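4.3 Placing the extender and joining it to your network

Read section 4.2 first if the Wukar base unit is not yet running. The extender cannot be set up on its own.

Before you start

Have the network name and password ready. Both are on the card that came with the base unit. If you changed the password in April or later through the Deltedau app, use the new one and ignore the card.

Choosing a spot

The extender works best halfway between the base unit and the place where you want a stronger signal. A common mistake is to put it in the weak area itself, where it has very little to repeat. For a deck, patio or yard, place it indoors on a shelf near the closest window or door.

Keep it at least 3 feet from microwave ovens, cordless phone bases and large mirrors. Metal window screens and foil-backed insulation also cut the signal. Glass doors are usually fine, though some coated glass is not – try the door open and closed and compare. 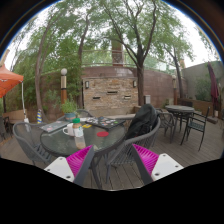

CAUTION: The extender and its power adapter are for indoor use only. Do not run the adapter cord through a door or window opening, and do not use the extender where rain or sprinklers can reach it.

Joining the network

1. Plug the extender in close to the base unit, in the same room if possible. You will move it later.

2. Wait for the power light to turn solid green. The first start can take nearly 2 minutes.

3. Press and hold the Link button on the base unit until its light blinks blue, then let go.

4. Press the Link button on the extender once. Do not hold it. Holding it for 8 seconds or more resets the extender.

5. When both lights are solid blue, unplug the extender and move it to the spot you chose.

6. Plug it in again and check the signal light. Blue is good, amber is usable, and red means you should move it closer to the base unit.

Note: If the lights never turn blue, open the Deltedau app, go to Devices, then Add by Hand, and type in the network name and password. Capital letters matter.

Testing the result

Take a laptop or phone to the place where you will use it. Turn its wireless off and on again so that it picks the nearer unit, then open the app and run Signal Check. Repeat with the doors closed.

If the app shows code 2510, the extender has an older version of the software than the base unit. Go to section 4.5, Updating, and come back to step 3 afterward.

Section last revised 2019-11-05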